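Re: [Sarkville workshop list] metal bins, any use?

> Has anyone still got one of the tall grey bins from the Rondberg clear-out? Wondering if the coating lasts, and whether 70 is a fair price.

I've got one and I'm very fond of it! Ours sits on the wooden table and the coating on the sloping bit inside has partly worn away - doesn't bother me.

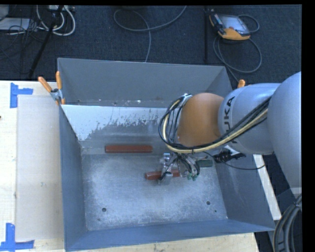

Our bin, two reddish bars and a green block in the bottom

Mind the holes in the floor if you keep small screws (ask me how I know). I'd say 70 is fair, but do haggle.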